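Nevero
Cups, bowls and beakers for everyday tables

Home | Our cups | Our bowls | For schools and care homes | About us | Visit | Contact

About us

Hello, and thank you for clicking on the page that most people skip. We are Nevero, a small company that makes and sells plastic cups and bowls for people who use them all day long: nurseries, school kitchens, care homes, campsites, village halls, and a good many ordinary families who wrote to us once for a replacement beaker and have been writing to us ever since. We work out of an old dairy building in Skustberg, with the packing room at the front, the office up a rather steep flight of stairs, and the table room at the back, which you will hear plenty about further down.

How we started

Nevero began with a cup that dribbled. Joonas Turunen was then running the kitchen at a small residential school, and he had bought in a job lot of cheap tumblers that poured beautifully for the first half and then, just as you tipped them a little further, sent a thin stream of water back down the outside and into your sleeve. He put up with them for one whole winter. By the spring he had filled the margins of a stock book with drawings of rims, some thick, some thin, some rolled outwards like the lip of a flowerpot, and he had begun to bore his friends about it.

One of the friends he bored was Pak-hei Ng, who had trained as a toolmaker and who had the great advantage of knowing how to turn a drawing in a stock book into something you could hold. The two of them made their first samples in the evenings, in a unit they shared with a man who restored church organs (we still miss the organs, especially at Christmas). There were a great many samples. The first one they were both happy with was number 111, and it sits on the windowsill in the office now with pencils in it.

They sold the first 100 cups to Joonas's own school, which was kind of the school, and then to the school down the road, which had no reason to be kind at all and simply liked the cups. That second order is the one that made us think there might be a business in it.

What we make

We have never had a long catalogue and we hope we never will. At the moment there are two ranges.

Dralel is our everyday range. It has a tapering cup in three heights, a shallow bowl, a deep bowl and a plate that we argued over for the better part of a year. The colours are soft and on the pale side, partly from taste and partly at the request of care homes, who told us that a cup ought to be easy to find on a table without shouting at anybody. The cups stack, and they come apart again afterwards, and if you have ever stood at a sink trying to twist two wet beakers away from each other you will know why we mention it.

Kemppainen is the sturdier range, named after the lane behind the building. The walls are thicker, the base is heavier, and it was drawn up for campsites and outdoor centres where things get thrown into crates at the end of the meal. Families with toddlers buy it too, and we have had a lovely letter from a sailing club.

Both ranges can be bought singly. We know that most suppliers will only sell a care home a full carton, and we understand the reasons, but if you are one bowl short then one bowl is what you need. Please just ask. Postage on a single cup does feel a bit silly, so we will usually suggest that you wait and put it in with something else, but the choice is yours.

The table room

Visitors always seem to expect machinery or a laboratory of some sort when we say that we spend a lot of time on pouring, and then we take them through to the back and show them the long table. It is the part of the company we are fondest of.

The tabletop is covered in brown cardboard from one end to the other, and the cardboard is marked out in big squares with blue tape. We came to that arrangement slowly. For a while we worked on bare wood, which stained, and then on an oilcloth, on which a spilled drop would skate about and end up nowhere near the place it had fallen. Cardboard is much better company. A drop lands and it stays put, and you can see its shape and where it went. If a pour goes over the side of the bowl, there is a mark to show for it, and with the tape lines you can say which square it is in and how far it strayed, without anybody having to fetch a ruler.

The squares are useful in another way, too. A cup starts in one square and the bowl stands in another, and when we come back after lunch and want to try the same thing again we can put everything back more or less where it was. Pak-hei is very particular about the tape. He likes the lines pressed down well, and he goes over them with his thumbnail in the morning while the kettle boils. Even so the tape does crease here and there, and gets patched, and after a few months the whole surface takes on a rather well-travelled look. We change the cardboard every January, and there is always somebody in the office who is sorry to see the old sheet go.

What happens at the table is simple enough to explain. A cup is tilted over a bowl, slowly, and then less slowly, and we look at the rim. Does the stream leave it cleanly? Does it cling and run back? How far over does the cup have to go before the last mouthful comes out? Then the cup is stood down again on its base, and we look at that as well: whether it settles, whether it rocks, how near the edge of the base you can lean it before it goes over. We also lay cups on their sides and see which way they like to roll, a thing we started doing after a nursery cook in the next valley pointed out that a cup that rolls off the table is washed twice.

A good deal of this ends up in a set of green notebooks. The notebook for the tallest Dralel cup has 542 entries in it, and quite a few of them say only "same again". Joonas maintains that those are the most valuable ones. The rest of us have learned not to argue with him before eleven o'clock.

Between the trials somebody has to tidy, of course. The bowls go back on the shelf by size, the cups are dried upside down on a rack next to the sink, and the squares are left clear for whoever is in first. It doesn't always work out that neatly, and if you visit us late in the day you will very likely find a cup or two still out.

What we care about

We would like our cups to last. We keep the tools for every shape we have ever sold, so that if your set is short we can make it up again in the same size, and we try very hard to keep the colours steady from year to year (the greens have wandered a little, and we are sorry about that). If a cup cracks in ordinary use, send us a photograph and tell us roughly how it was being washed, and we will replace it. The question about the washing isn't a trap. We are simply curious, and the answers have changed the way we make things more than once.

We would also like people to be able to use them comfortably. Much of what we know about rims and grips came from residents in care homes and from children of four and five, who are extremely frank. The slight taper on the Dralel cup was settled in a nursery dining room over a jug of diluted blackcurrant, and we went home sticky.

We answer the telephone ourselves. There are few enough of us that you will probably get Joonas or Pak-hei, and if you get Joonas, please allow time.

Who buys from us

At the last count we were supplying 221 kitchens on a regular basis, from a one-room playgroup to a rather grand conference centre that uses our deep bowls for the staff breakfast. Most of them found us by word of mouth. We do very little advertising, and the one leaflet we printed had the wrong postcode on it.

If you run a kitchen and would like to try things out before you order, we can send a sample box with one of each Dralel shape and one Kemppainen cup. Keep it as long as you need to. Use it properly, put it through the dishwasher, give it to the person who complains the most, and let us know how you got on.

Come and see us

You are very welcome in Skustberg. The packing room has a small shelf of seconds at reduced prices, mostly cups with a speck or a faint mark in the colour, and there is coffee. School groups come through in the spring term and get to do some pouring of their own in the table room, with aprons. For a group, please write a few weeks ahead. If it is only one or two of you, ring in the morning and we will tell you whether it's a good day.

A few pictures from the table room

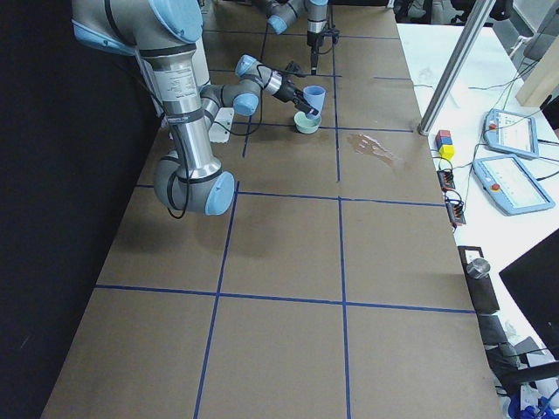
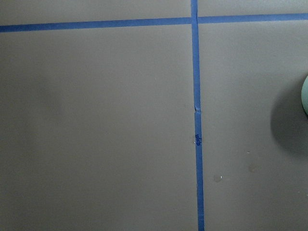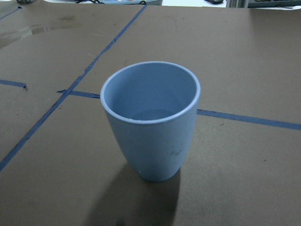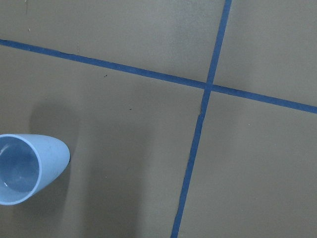
The table and its blue tape. The light blue cup is in the first, third and fourth pictures, over the pale green bowl in the first.

The entrance is on the yard side, through the door with the milk churn beside it. There is room for two or three cars, and the bus stops at the bottom of Kemppainen lane. Please mind the step.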